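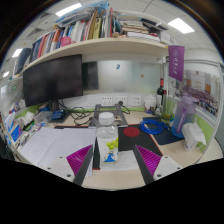 A water bottle on a desk, beside a black mat and a red coaster.

The upper stage of Dredmont went silent 966 seconds after launch, and for Gualtiero Grasso the long night started there. He leads tracking at Trotico, a small company which follows rockets by radio for other people.

The satellite on board, Cirkero, weighs 118 kilograms. Its owners in Arriaga had waited three years for the flight. "We had the position, but we did not have the voice," Grasso told me.

The signal came back after 66 minutes, weak but clean. The orbit was a little lower than planned. Cirkero has enough fuel to correct this, and the first maneuver is set for August.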